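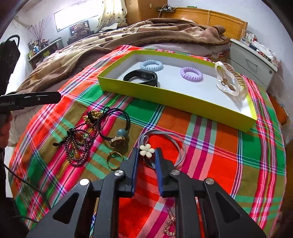 Delyth Craddock wants to know if silk is really worth it for restringing old necklaces, or if she should stick with nylon. Oh, I have been waiting for someone to ask me this! Thread.

For pearls, silk, every time. It drapes like nothing else and the knots sit down so sweetly between the beads. Yes, it stretches. Yes, you redo it every couple of years if you wear it a lot. I like redoing it.

For glass and anything heavy – nylon, or coated wire if the holes have sharp edges. Old cut glass will saw through silk before you get it home from the party.

Use 2 needles if you're knotting a long strand and your patience is short. Wire ones, the twisty kind with the big collapsible eye. I buy mine in Clenby, at the craft counter behind the post office, and the lady there cuts thread by the yard if you ask nicely.

Before you cut ANYTHING, lay the strand on a towel and take a picture of the order. Graduated beads all look the same size until they're rolling around in a cereal bowl.

My biggest job so far was a flapper-length rope with 300 beads, knotted between every single one. Took me most of November, with the radio on, and I loved it so much I was sad to tie it off.

Somebody asked about glue. One tiny drop of jeweler's cement on the last knot, let it dry overnight, then trim. No superglue on silk please! It goes stiff and snaps right next to the clasp.

Delyth, go with silk for your aunt's pearls and nylon for the green glass ones. And post them when they're done, I want to see the clasp.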